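Participants wanted: evening robotics project, Praltthorpe

The Belkadi student robotics project needs 14 people for its next run, starting in February. No experience is asked for. Patience is, and so is a willingness to be unimpressed.

We should be plain about what you would be joining. Most robot clubs promise that you will build the future. We spend our evenings trying to get a white arm to take hold of a bowl, and then arguing over whether it did so properly. Last term's group logged 882 attempts. Of those, 513 met our own rules for a good grasp, and Kenza Radwan, who leads the sessions, thinks the rules were too kind.

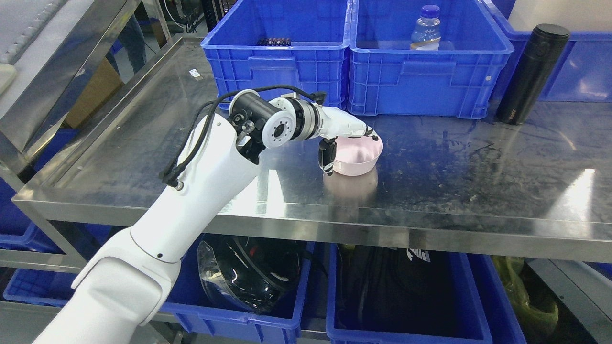 If you have seen the videos where a machine tidies a whole kitchen, please come with questions about how many takes were needed. We ask the same of our own results. Every participant runs trials, writes up the failures and checks another person's notes. Wael Hamdy teaches the control software from scratch over the first few evenings. Benedek Vass looks after the hardware and will want to know why you changed a setting.

You will work in pairs at the bench. One person runs the arm, the other watches and keeps the record - and then you swap, even if you were enjoying yourself.

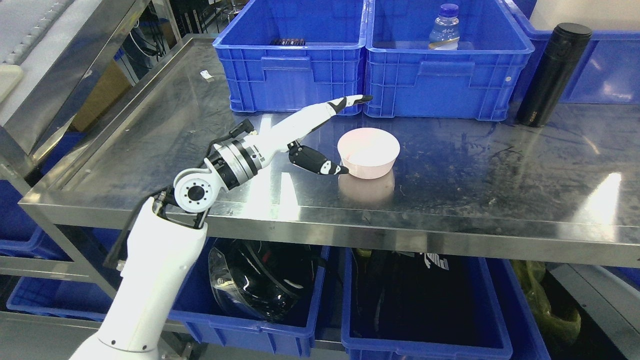
The project ends with the Stuster, a small contest between student teams. We came fourth last time out of five. Anyone hoping for a trophy may be happier elsewhere.

Sessions start at 6.30 pm in the Plornano building and finish by 9 pm. There is no fee and no pay. You must be 16 or over and able to come to most sessions, as pairs fall apart quickly when one half stops turning up.

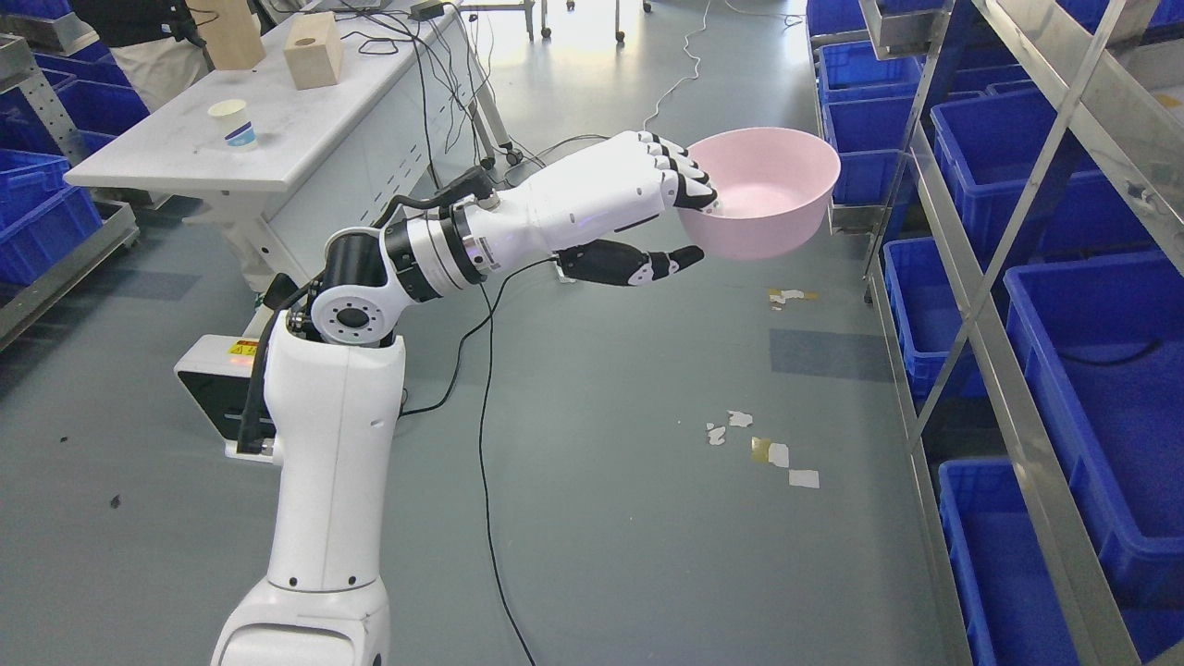

The hand with the pink bowl held over the floor.

To apply, send up to 300 words to Aicha Kettani at the Belkadi project office. Tell us about something you tried to make work that didn't, and what you did next. Please leave out the word "passionate". CVs will not be read.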